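I bought a roll of Coner blue tape in April to mark out squares before painting a checkered floor in the hallway. It tears by hand and lifts without much fuss - two months on the floor left no residue.

Corners are the weak point. Go slowly and press the crossings down with a thumb.
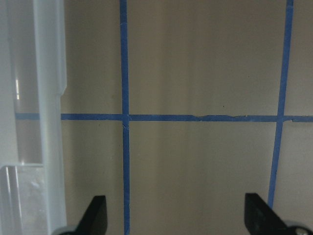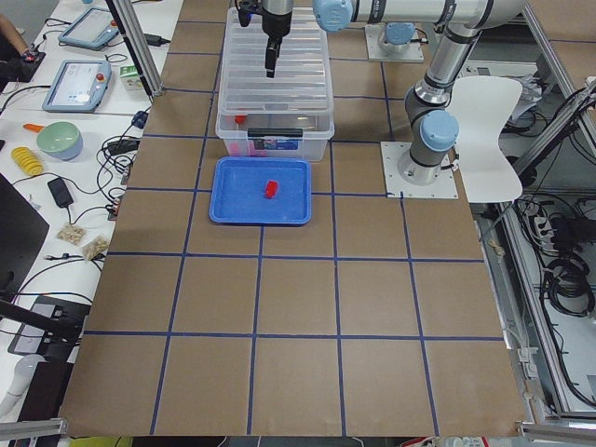

Blue tape laid out in a grid.

## Against the Starkico

The Starkico roll is cheaper but bled under the edge on my baseboards. I'd pay for the Coner again. One roll did roughly 20 squares.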